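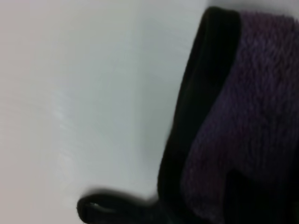
Wrist cam, purple fleece thing, black loop at lower left.

May 18, 2026

OK, loop detection day! I ran the retrained Kosstead checkpoint on fleece and it got 100 right out of 183 wrist views, up from a pretty sad number in February. Blurry loops are still where it falls over - the soft edge melts into the white and the mask comes back in two pieces. Black trim it finds fine, almost too fine (it keeps wanting to call the whole trim a loop).

I-seul Cha thinks we should quit feeding it single views and vote over 6 in a row. I like it, cheap to try. Training set is 3,000 crops right now and hardly any are dark on dark, so I'll pull more of those too.

To do: voting script, relabel the trim/loop mixups, ask who has the Jaunzems drive.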